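Stacking container

A stacking container is an open-topped box made so that several of the same kind can be placed one on top of another. Such boxes are used in warehouses, bakeries, farms, post rooms and homes. Most are now moulded in plastic, though wood, wire and pressed steel were common before and are still found in some trades.

Plastic containers are usually made by injection moulding. Hot plastic is forced into a steel mould, cooled and pushed out. Polypropylene and high-density polyethylene are the usual choices, as both stand up to knocks and washing. Colour is added before moulding, so scratches do not show a different shade underneath.

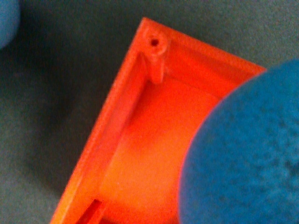
Straight-sided boxes hold more for their outer size but take up the same room empty as full. Boxes with sloping sides fit inside each other when empty, which saves space on return journeys. A third type can be turned half round to change from stacking to nesting. Folding boxes have hinged walls and cost more to repair.

Many firms use colour to sort goods or to keep raw and cooked food apart. There is no single code. At the Bradelari fruit market, growers from Koleo and Dendano each keep to one colour, and empties are sorted by it at the gate. The market's pool holds 3,922 boxes, most of them supplied by Warrier, and lends them out for the season, which ends in August.

Makers state a load for a single box and a separate, higher load for a stack. The Warrier field box is rated for a stack load of 500 kg. Ratings fall in hot weather, when the plastic softens, and old boxes left in strong sunlight may turn brittle and crack at the corners.

See also: Crate; Pallet; Tote box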